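Ticket 27: Gripper misses the metal ring on the yellow part
Project: Hokent (student arm project, Gundow workshop)
Opened by: Daichi Noguchi
Status: Closed
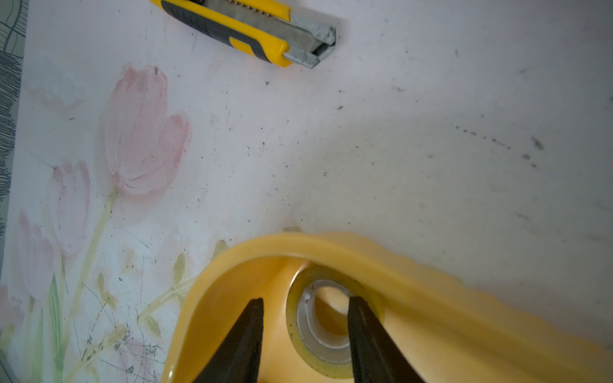
Wrist camera view, fingers open either side of the hole in the yellow part.

Problem
The arm lines up over the yellow part and lowers, but the fingers close too far to one side. One finger lands on the plastic and the other touches the metal ring. The Judia control script reports a good grip every time, then lifts with nothing held. Started in April after we took the wrist apart to replace a cable.

Expected
Fingers close evenly on the ring and the script waits for the next command.

What I tried

1. Restarted the controller and homed all joints. No change.

2. Ran the pick 11 times with the part in the same place. Missed every time, and always to the same side, so I don't think it is slack in the joints.

3. Swapped the finger pads with the pair from the Kombo arm. Same result. Put the old ones back.

4. Lowered the closing speed to 300 in the config. The fingers pushed the part less but still missed. Left it at 300 for now.

5. Wiped the camera lens and ran the ring finder on its own. It drew the circle on the yellow edge of the hole and not on the metal. The tulip print on the table top did not seem to bother it. I also tried plain paper under the part and got the same circle.

Reply from workshop desk, 14:10
Two things to check. The ring finder uses the camera offset file, and that has to be made again whenever the wrist comes off. Also look at the minimum edge contrast. The default is low and it will take the first round edge it finds.

Update from Daichi, 16:40
Offset file was the old one. Made a new one using the printed grid. The sideways error went away but the circle was still too big. Raised the edge contrast to 17 and it now finds the metal ring. Ran the pick again and it held on all but one try. On that one I had knocked the part while setting it down.

Still to do
- The script should not report a good grip when the fingers close fully. Will open a separate ticket.
- Add the offset step to the wrist assembly sheet.
- Copy the new config to the Kombo arm once its camera is back on.

Closed by: Daichi Noguchi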